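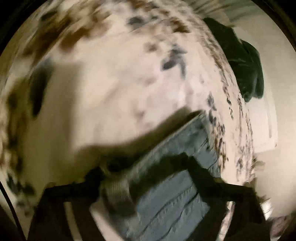 Gray cloth in the gripper, open day at Skeladgate.

Raimo Huttunen had traveled 83 miles to see a machine fold clothes. At the door a young woman from Ollside gave him a sticker with the number 19 on it, and he put it on his coat, a little crooked.

"You may ask anything," she said.

He did not ask. For 11 years he had worked in the hotel laundry in Celstead, and he wanted first to look at the hands. They were black and thin, and they came down to the cloth slowly, as a new girl does in her first week.
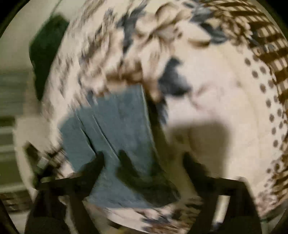 "It takes too little," he said at last. "A corner is not enough. You must take also the weight."

The woman wrote this down. Mr. Okafor, who was the chief there, came closer to listen. 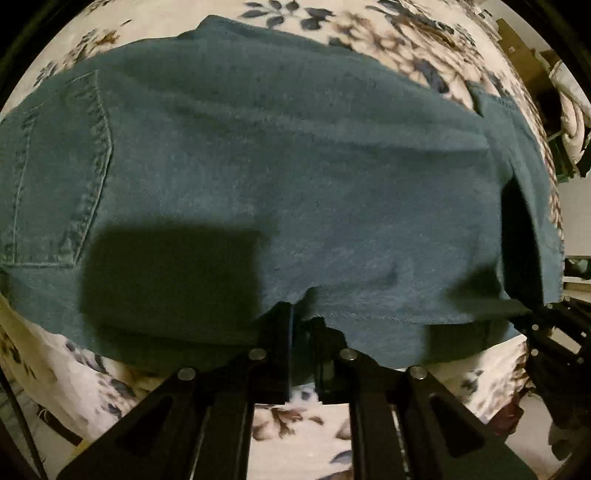 Page last changed: 8/9/24

"And with jeans?" asked Mr. Okafor.

"Jeans are easy - they want to lie flat. Begin from the hem."

He showed it in the air, with his own two hands, and noticed that all the visitors were now looking at him. He put the hands back in his pockets. Then the woman asked if he could please show it one more time, and he took off his coat.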